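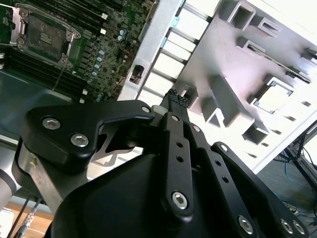

An open desktop case, with the empty CPU socket and the bank of memory slots beside it.

Enatthorpe Evening Program
Introduction to Computing, Handout 4: Why Memory Comes in Layers
Revised May 11, 2019

Welcome back, everyone, and thank you for the good questions at the end of our last meeting. Quite a few of you stayed behind to ask why a program that does "the same amount of work" can take so much longer than its neighbor, and I promised I would write something up instead of waving my hands at the board in Ahuja Hall for another half hour. So make yourself a cup of tea, because I do tend to go on.

Let's start with a kitchen. Suppose you're making soup. The salt you use constantly sits next to the stove. The flour is in a cupboard, the extra flour is down in the basement, and the flour you haven't bought yet is at the store across town. You could keep everything next to the stove, but then there would be no room left to cook, and counter space near a stove is the most expensive space in any house. A computer has the same trouble. Fast storage costs a lot and takes up room close to the processor, so we get a little of it. Slow storage is cheap, so we get plenty.

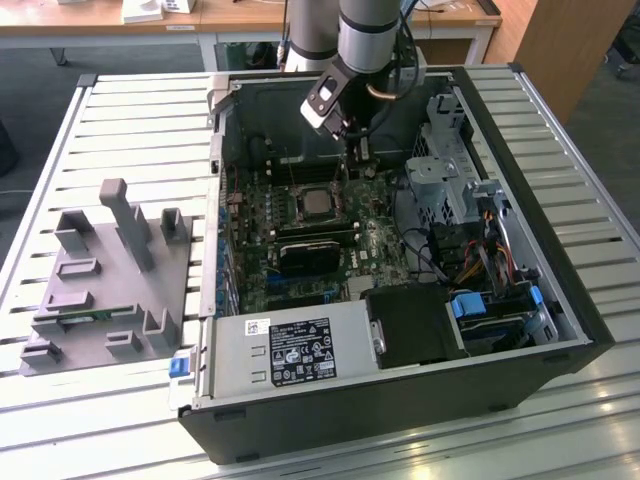 Going from the stove outward, the layers have names you'll meet again and again this term. Registers hold the handful of values the processor is working on this very moment. Caches, usually in several levels, hold things it used recently and things that live close by. Main memory holds the programs you have open and most of what they're working with. The disk holds everything else, and unlike main memory it keeps its contents when the power goes off. Each step out is bigger and slower than the one before, and the jump from main memory to disk is a very big one indeed — closer to the trip across town than to the walk downstairs.

Now, how does the machine decide what to keep close? It makes a bet on your habits. If you used a value a moment ago, you'll probably want it again soon; we call this temporal locality. If you used a value at one address, you'll probably want the one next door; we call this spatial locality. Because of that second bet, memory is fetched in small blocks called cache lines. On many machines a line is 64 bytes, enough for eight numbers of eight bytes each, and we'll use that size in this course.

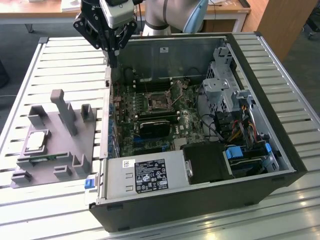

A worked case may help. Rikis, the little practice bookkeeping program we use in the lab, keeps its ledger as a table with 3,442 rows and 24 columns. Every entry takes eight bytes, and the rows are stored one after another. One row is therefore 192 bytes, and if it begins at the start of a line, it fills exactly 3 cache lines. Add up the table row by row and each fetched line gives you eight useful numbers in a row. Add it up column by column and you take one number, jump 192 bytes ahead, take another, and so on. With a small cache, the line you need may well have been pushed out by the time you come back for its next number, and you pay for the trip all over again. The additions are the same either way, and so is the total (give or take a rounding wobble if you use decimals, but we'll save that for later).

I should add that modern processors are clever about guessing regular jumps, and a large enough cache can hold this whole table quite comfortably. Please don't be upset if your own timing shows only a small difference! Write down what you got.

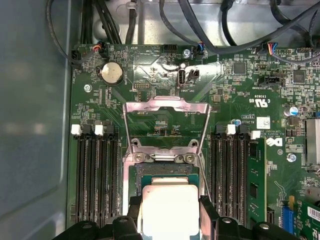 One student wrote to me last August that the kitchen picture had made sense right up until the shopping list, and could I please say who decides what gets thrown out when the cupboard is full? A very fair complaint. When a cache is full, the hardware picks a line to evict, often one that hasn't been touched for a while. Your program doesn't choose, although the order in which it visits its data has a lot to do with how often the choice has to be made.

For next time

Read the Gomitz notes on arrays, and skip the section on linked lists for now.

Run both versions of the ledger sum in Rikis, several times each, and bring your timings. The first run is often the slowest, so keep it in your table but mark it.

Work out how many bytes the full ledger takes up. Then suppose each entry took four bytes, and write a sentence or two about what would change.

If you get stuck, come a little early and we'll look at it together. The side door is usually open before the front one.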